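Nanwood laundry to stay open until 10 under new lease

NANWOOD – The self-service laundry on Ambrose Street will keep its doors open under a new five-year lease, ending a summer of uncertainty for tenants in the blocks behind the bus station.

The town council approved the lease on Wednesday evening. Under the terms, the laundry will open at 6 a.m. and close at 10 p.m. every day, two hours later than it does now. The price of a wash will stay the same until the end of the first year.

The old lease was due to run out in October. The building belongs to the town, which bought it along with the former Drosten shoe store next door, and the council had looked at turning both units into offices for the parking department. That plan was dropped after residents handed in a petition with 3,739 names.
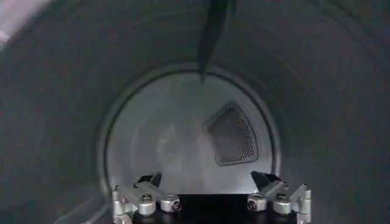 Most of the apartments on Ambrose Street and Huncombe Road were built without laundry hookups, and many leases there do not allow tenants to put in their own machines. The next closest coin laundry is across the river, a trip that takes 90 minutes there and back by bus.

Lucinda Quintanilla, who runs the laundry, told the council that evenings are her busiest hours and that people are often turned away at closing time with wet clothes in their bags. She said she would hire one more part-time attendant to cover the late shift.

The town will charge rent of $3,000 a month, up $575 from the current rate. It will also pay to replace the rear door and fix the drain in the alley, which backed up twice last winter. The tenant remains responsible for the machines, the water bill and cleaning the sidewalk out front.

Not everyone on the council was in favor. Two members voted no, saying the rent was too low for a corner unit and that the town should have asked for other bids. The lease passed five to two.

There was also some debate over noise. People living above the laundry asked for a 9 p.m. closing time – the vents come out below their bedroom windows – and the council agreed to review the hours after six months. No dryer may be started after 9:15 p.m. in the meantime.

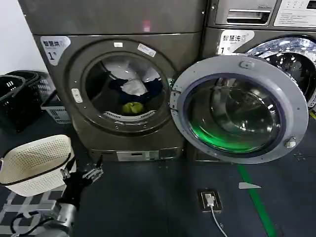 Jalen Haddad said the later hours would help, but that the 9:15 cutoff made little sense for anyone coming off a shift at nine. By the time a wash is done it is too late to dry it, he told the meeting, and he asked the council to move the cutoff to 9:30 at least. The council chair, Xiomara Ferreira, said the point would be taken up at the six-month review.

The new hours begin on the first of the month. The laundry will close for two days before then while the drain is repaired, and a notice with the dates will be posted on the front door.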